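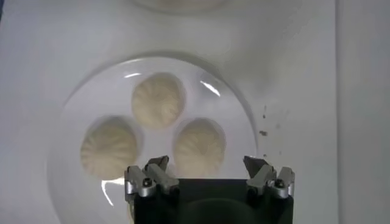 Gravel Grid Panels and the Side Path at Losthorpe

25 March 2018

Readers of this blog will recall that the side path at our Losthorpe property was scheduled for replacement once the ground could be worked. The path connects the driveway to the rear garden and is used every day, including by delivery carts and, on occasion, a wheelbarrow loaded beyond good sense. The old surface was loose pea gravel over bare soil. It had spread into both planting beds and had sunk along the center line, where rainwater collected after each storm.

Three surfaces were considered: poured concrete, compacted stone dust, and gravel held in plastic grid panels. Concrete was set aside on grounds of drainage, as the path slopes gently toward the house and the existing drain at the corner is small. Stone dust performs well in many gardens, but it is tracked indoors on shoes, and the rear door opens directly into the kitchen. The decision was therefore made in favor of the grid.

The panels were ordered from Jostero, which supplies them with a fabric backing already attached. A second quotation was obtained from Plorkico, whose panels are sold without backing and must be laid over a separate membrane. The Plorkico product was the less expensive of the two before the membrane was added and the more expensive afterward. The total paid for panels, edging and angular gravel was $2,334, including delivery. The path is 37 feet long, and 93 panels were required once cutting at the bend had been allowed for.

Excavation was carried out by Tudor Pîrvu and Shahzad Bugti over 2 days. The specification called for a depth of six inches, to accommodate four inches of compacted crushed stone, a thin leveling layer, and the panels themselves. Mr. Pîrvu recommended going slightly deeper at the lower end, where the soil was soft and contained a quantity of old brick. This advice was accepted. The brick has been stacked behind the shed and is available to any neighbor who wishes to collect it.

Some remarks on installation may be of use to others planning similar work.

The base should be compacted in two passes, with the stone lightly dampened between them. We used a rented plate compactor, which was adequate for the straight run but awkward at the bend. A hand tamper was used there instead.

Edging should be fixed before the panels are laid. Our first row was placed without it and shifted when the second row was clipped on, and both rows had to be lifted. Steel edging was chosen over timber, and it bends around the curve without difficulty.

Panels may be cut with an ordinary handsaw. Viorica Mocanu, who laid the final section, preferred a jigsaw and obtained a cleaner edge with it. Offcuts should be kept until the work is finished, as several of ours were used beside the gatepost.

Gravel should be angular and no larger than the cells will accept. Rounded stone moves underfoot even when it is contained. The cells were filled to just above the rim and the surface was raked level.

The path has now been through several periods of heavy rain. No standing water has been observed, and the beds on either side have remained free of stone. There is one low panel near the gate, which will be lifted and packed in due course. Ghizlane Ramadan has asked whether the surface is comfortable for a stroller. It is firm enough for the purpose, although small wheels do vibrate.

Lenuța Matei has inquired about the border planting. Low thyme has been ordered from the Olteanu nursery for the sunny side. The shaded side will be left as it is until August, when the ferns can be assessed and the remaining edging stakes trimmed.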